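**Moving a home espresso machine to a house with very hard water, what do I need to change?**

Posted by Touran Shahbazi, March 8, 2019

We moved out to Luveck last month and I brought my espresso machine with me. At the old apartment I used tap water through a pitcher filter and descaled it twice a year. The water report here says 13 grains per gallon, and the kettle already has a white ring in it.

I make 3 drinks a day, mostly milk drinks. The machine has a boiler and no water line, just a tank in the back. I don't want to put in a softener for the whole house because we are renting until June. Is bottled water good enough, or do I need something special? And how often should I descale if I stay on the tap?

**Siamak Hassanpour**

Thirteen grains is hard. I would not run that through a boiler with only a pitcher filter. The pitcher takes out some of the hardness when the cartridge is new, then less and less, and at your level a cartridge will be used up well before the date on the box.

What I do is mix. One part tap water to three parts distilled, shaken up in a gallon jug and poured in the tank. At 13 grains that brings you down to a little over 3, and you still have some minerals in there for taste. Don't run straight distilled. It tastes flat, and on some machines the tank sensor can't read it and the pump won't start.
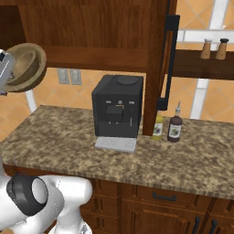

Bottled spring water can work but you have to look up the numbers for the brand. Some of them are as hard as what you have now. Look for total hardness on the maker's website. If they only list "minerals" with no figures, skip it.

For descaling, go by the manual first. If you stay on the tap I would plan on every month or so. On the mix I do mine twice a year and very little comes out. Wipe the steam wand and purge it after every use too, that has nothing to do with scale but dried milk will block the tip just the same.

**Beat Baumgartner**

just use vinegar once in a while, I've done it for 11 years on a drip maker and it still runs

**Behrouz Babaei**

I'd be careful with the vinegar. A drip maker doesn't have the same seals, and the smell stays in a boiler for a long time. Citric acid powder is cheap if your manual allows it. Mine doesn't, because of an aluminum part, so check that before you buy anything.

Siamak's mix is fine. One thing to add: test the water yourself. The town report is an average and our street reads higher than what they print. A pack of hardness strips costs a few dollars at the hardware store. Dip one in the tap and one in the mixed jug, and change the ratio if the second one still reads over 4 grains.

Also, empty the tank if you go away for more than a couple of days.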